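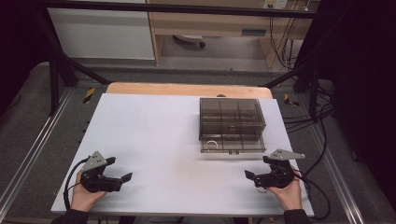
Sorting the small stuff: what I brought home from the Erkside open day

Ailsa Innes talked me into driving up to Erkside in January for their robotics open day, and I came home with a head full of ideas for my button drawer (not what she had in mind, I suspect!). We stayed a good 90 minutes, watching people work with a pair of hand-held grippers and a divided plastic box, and Boyang Xu very kindly let me have a go. Two stiff fingers on each hand teach you a lot about storage, let me tell you.

So, a few tips for the craft room or the shed:

Clear a space in front of the organizer before you start. I always used to shove mine hard against the edge of the bench and then wonder where my washers went.

Go for tinted or clear plastic, so you can spot a stray ring or hook without opening every lid.

Keep cords off your work surface and let them drop over the side, well away from your feet.

One kind of thing per compartment. Boyang was firm on this, and so was my mum, whose button tin held 1,368 buttons in every colour going when Davina and I finally sorted it.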